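Workroom notebook, Undthorpe
Thursday, April 29, 2021
Entry by Gebhard Tanner. Copy to Mirjam Hämmerli.

Subject: folding bench, dark denim, reference 214.

Work continued on the folding instructions for the trousers section of the Brurkell handbook. The present draft asks that jeans be laid out square to the bench before the first fold. It does not state which side is to face upwards, and this should be settled before the text goes to Pamano. 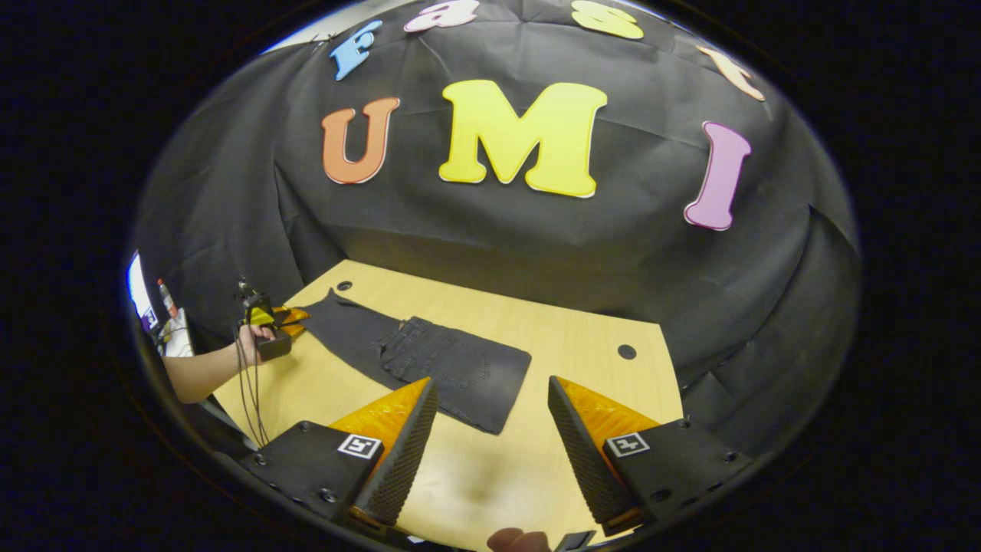
Item 214, charcoal jeans laid flat on the bench, back side up.

Laying the back uppermost is to be preferred. The pocket stitching gives a fixed line against which the legs may be matched, and dark cloth offers few others under the bench lights. Against this, Mirjam Hämmerli notes that the Vukadinović sheet begins from the front -- the two documents ought to agree, and she will write to them.

The black cloth behind the bench remains creased. It should be steamed when the letters are next taken down, as was last done in January.
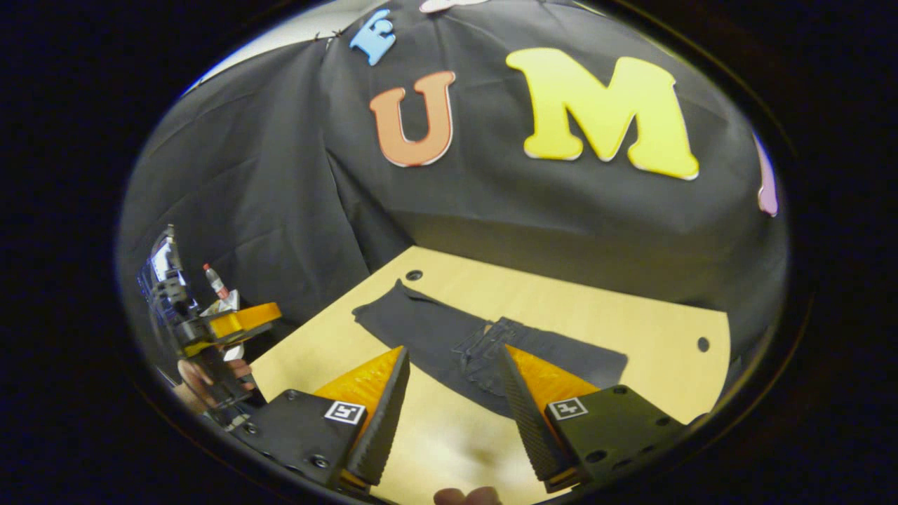
Dark garment on the bench, wider end to the right. Folds and seams raised.

Thick seams are not mentioned in the draft at all. A sentence is to be added to step 3, asking that the layers be smoothed by hand from the waist towards the hems before any fold is pressed. Wording to be agreed on Monday.

Outstanding: revised step 3; reply from Vukadinović; steamer to be booked.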